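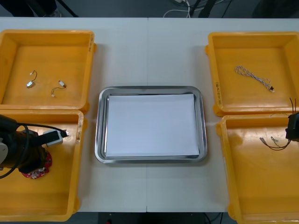
Abb. 1: Arbeitsplatz mit zwei Roboterarmen, vier gelben Behältern und Edelstahlschale in der Mitte.

Vorlesung Lernende Manipulation, Einheit 7
Imitationslernen mit zwei Armen: Sortieren von Kleinteilen

1. Aufgabe
Elektronische Kleinteile, darunter Kabel mit Steckern und eine Platine, liegen in den Behältern links und rechts. Ein Teil soll gegriffen und auf das weiße Papier in der Schale gelegt werden. In Abb. 1 ist das Papier noch frei. Das Papier sorgt für einen gleichmäßigen Hintergrund, der Metallrand der Schale spiegelt dagegen. Im Verfahren Zarkard wird der Rand deshalb vor der Bildkodierung maskiert.

2. Daten
Der Datensatz Risham umfasst 800 teleoperierte Demonstrationen. Davon sind 40 für die Validierung zurückgelegt. Beschriftet wird nur das Ziel der Episode (Teil und Behälter), nicht der Greifpunkt. Abgebrochene Versuche bleiben im Datensatz und erhalten ein eigenes Kennzeichen.

3. Methode
Die Strategie sagt aus Kamerabild und Gelenkwinkeln eine Folge von Aktionen voraus. Beide Arme teilen sich einen Bildkodierer, haben aber getrennte Ausgabeköpfe. Ein gemeinsamer Kopf führte in Vorversuchen dazu, dass der wartende Arm kleine Bewegungen des anderen nachahmte. Die Verlustfunktion ist der mittlere absolute Fehler über die gesamte Folge, Greiferöffnung eingeschlossen.

4. Ergebnis
Ausgewertet wurden 372 Versuche. In 159 davon lag ein Teil mit langem, biegsamem Kabel im Zielbehälter, diese Gruppe wird getrennt betrachtet. Häufigster Fehler: Der Greifer fasst das Kabel statt des Steckers, und das Teil pendelt beim Anheben. Bei starren Teilen überwiegen Fehler in der Greifhöhe – meist schließt der Greifer zu früh. Das Vergleichsverfahren Arroyo zeigt dasselbe Muster, braucht aber mehr Korrekturbewegungen über der Schale.

5. Zur Übung
Leiten Sie den Verlust für den Fall her, dass nur ein Arm aktiv ist. Überlegen Sie, wie der ruhende Arm gewichtet werden soll.
Lesen Sie dazu im Skript den Abschnitt über Aktionsfolgen. Abgabe bis Ende April, Gruppen zu zweit sind erlaubt.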